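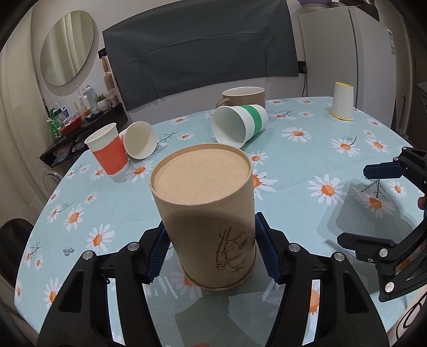 **What should a small team buy first when it wants to teach robots by hand?** Hand-held grippers, in pairs, plus a fat envelope of money for the hours people will spend using them.

That's the order Marlina Rahman settled on when she drew up the budget for Clestow, a household-robot project at Vikthorpe. Her first draft put a full robot arm at the top. By May the arm had slid to page two, and she couldn't be happier about it!

"I kept pricing the thing we'd need last," she says. "The jaws were what we could use right away."

Her plan is refreshingly down to earth. Each work spot gets two grippers, one per hand, and spare pads and pins go on the same order so a worn joint doesn't stop the day. Then comes the fun part – props. Paper cups, canisters, mugs, a flowered tablecloth. The whole prop line came to 99 dollars, and Rahman defends every cent of it. Cups standing, cups tipped over, a tall canister to close the jaws on: a robot headed for real kitchens needs all of that.

Labor is the big number. Hajnalka Szalai, who handles purchasing at Odau, a partner shop, budgets for around 3,000 recorded tries per task and works backward to paid hours. She adds storage next (video piles up fast) and leaves the arm for the following year, when prices and needs are both clearer.

Szalai also asks sellers for the price of 52 weeks of support, in writing, before she compares anything else. Two quotes that looked like twins on the first page were far apart once she had that line. Rahman has since copied the question into her own order form, right under shipping.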